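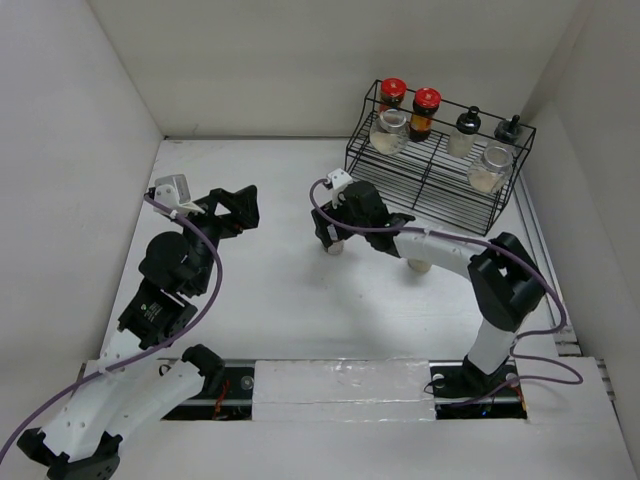
17/03/2019

Beryl Catterall came by after lunch with her opinion of the rack. She says two tiers is the answer to everything and that I should have bought one years ago. I said a rack is just a shelf with holes in it. She has three of them at her place in Tramcombe and still can't find the paprika, so I don't know why I listen.

It's black wire, a grid of thin rods, and I'll admit the containers look better up on it than they did in a heap. What I don't buy is the idea that they'll stay there. I've been through this before. In December I put everything in the hall closet onto a system, with labels, and it lasted until the first time I needed the tape in a hurry. The labels are still up. The tape is in my coat.

The little beige cylinders are the real trouble. They don't stand in a row without rolling off somewhere if you bump them, and they are the color of nothing, so you lose them on a pale wood floor. On plain white they at least throw a bit of shadow and you can spot them. Elibariki Kaijage thinks every small thing should have its own container and go back in it the minute you're done. He may be right. He also doesn't have to live with me.

I looked at the Tipoki catalog again tonight. They want 96 dollars for a rack with a lid on it, as far as I can tell. 96! The one from the hardware place on Ekgate was 18 and holds things off the table just the same. Beryl says the coating on cheap wire chips. Probably it does. I'll be annoyed about that when it happens.

The white surface was a mistake, I think, or at least I was oversold on it. "Wipes clean in seconds," the man said. It's all faint smudges. I gave it 20 minutes with the good cloth last week and felt pleased with myself until the light came in low and every mark showed up again. Gray next time.

Need to ask Beryl for her casserole dish back, the blue one. She'll say she returned it. Also call the Gremerden office about the water bill before they close for the holiday, and buy stamps.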